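Putting things in a bag when one camera cannot see the bag
Speaker notes, Subbarao Achari
4 min read
Print | E-mail this page

Opening. Thank Narayanan Nambiar for the slot. Say at the start that Anitha Pillai ran most of the trials and that Dinesh Reddy wrote the viewpoint code. Questions at the end, please.

1. The task

Pick up toy fruit from the table and put it in a cloth-handled bag. The bag lies flat, so the policy has to find the opening before it does anything with the fruit. Rigid bins are easy by comparison. A bag changes shape when touched, and the handles get in the way of the fingers.

We have two kinds of view. The head camera sees the table from above and in front. The wrist camera moves with the gripper. Most published work feeds both in at every step and lets the network sort it out. Our question was whether it does sort it out.

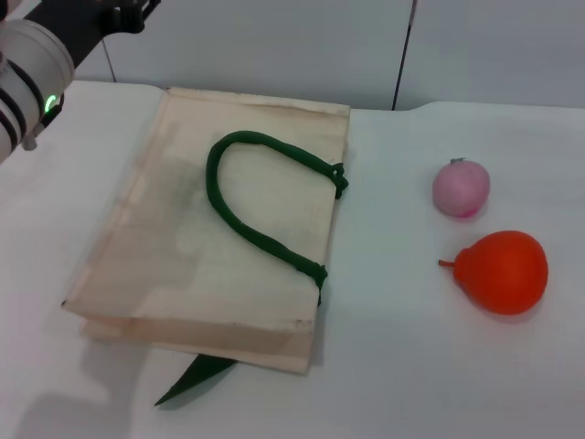 The set-up at Pimurside is kept plain on purpose. White table, pale wall, few objects. Dinesh argued for a patterned cloth to help the depth estimate, and we tried one in July. Depth got better and transfer to other tables got worse, so we went back to white. Skip this if short of time.

2. Data

200 demonstrations by teleoperation, recorded by 2 operators. Bag position and handle position were changed between runs. We did not throw out slow runs. We did throw out runs where an operator pressed the bag into the table hard enough to trip the force limit.

Mention the labelling here. Each wrist image was tagged as useful or not useful by a person who had not driven the arm. "Useful" means the tagger could point to the thing the gripper was meant to reach next. Agreement between taggers was poor at first and got better once we wrote that sentence down.

3. What the wrist camera gives you

Less than people expect. During the approach it often points at the wall. The network still gets a full-size image and still has to do something with it.

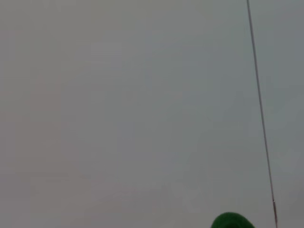 Wrist view: grey background, a thin dark line, and the top of a green shape at the lower edge.

Pause on this slide. A policy trained on both views will attach meaning to that line if the line is there in training. Ours did. When Anitha moved the whole rig sideways by 10 cm, keeping the bag and fruit fixed relative to the arm, the success rate fell. Masking the wall brought most of it back.

Ermanno Orlandini raised a fair objection at the Brutico meeting: a fixed line is a real cue to pose, and a person would use it too. Agreed. The trouble is that the policy leans on it in the place where joint angles already give the pose.

4. The gate

We added a small gate, called Grukis in the code, that scales the wrist features by a learned score. It takes the wrist image and the joint angles. It is trained on the tags from section 2 and then frozen.

With the gate low, the policy runs on the head view. As the bag comes into the wrist view the gate opens. Blur matters less than we feared. Large soft edges are enough to place the gripper near the bag, and the fine work happens later.
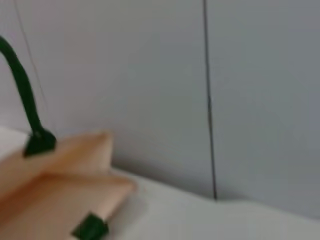 5. Limits and open points

- One bag type only. Stiffer and softer bags are next, using the Kopecký gripper pads.
- The tags cost time. 4 people shared the work and none of them wants to do it again.
- Freezing the gate was a choice made for stability. We have not tested joint training properly.
- If asked about speed: the gate adds very little delay. The camera link is still the slow part.
- If asked for code: Dinesh is cleaning up the viewpoint module and it will go out with the paper.

Leave the contact slide up during questions.

This site uses cookies to remember your reading settings. Accept | Manage choices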